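Gripper tech wanted, kitchen cell, Trinholm

Misstead needs somebody to look after one arm in our kitchen cell. Part time to start, likely full time from May. You'd keep the padded fingers in shape, swap pads, redo the wrist camera calibration, log faults.

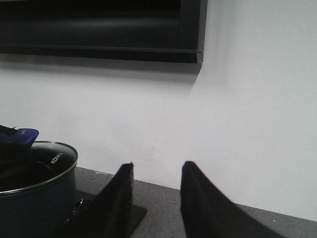
Pads are the big one. They wear, grip drifts, Khurram ends up re-taping at teatime. Last pair managed 417 picks, we want 575. You'll own the spares drawer and teh fault log. 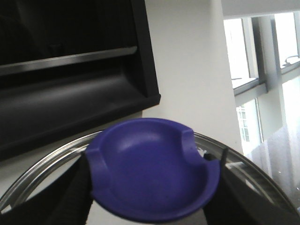
What we need from you

Handy with small screws and connectors. Can read a wiring sketch. Any arm experience fine, training given on ours. 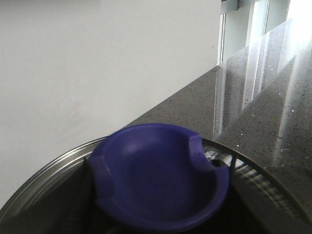

Cell checks come first each shift: home the arm, open and close, look over the cabling. Then a test pick. Something like the purple dish with the notches in its rim, awkward shape so it shows up a bad pad quick. Write down what you find, even if its nothing.
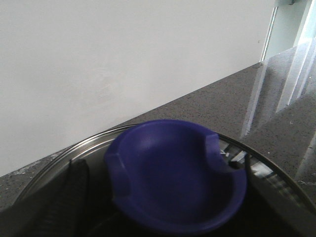

Dish in the round steel tray, gripper fingers either side.

Apply to Treasa Rafferty, ref 273. Short note and a CV, no cover letter needed.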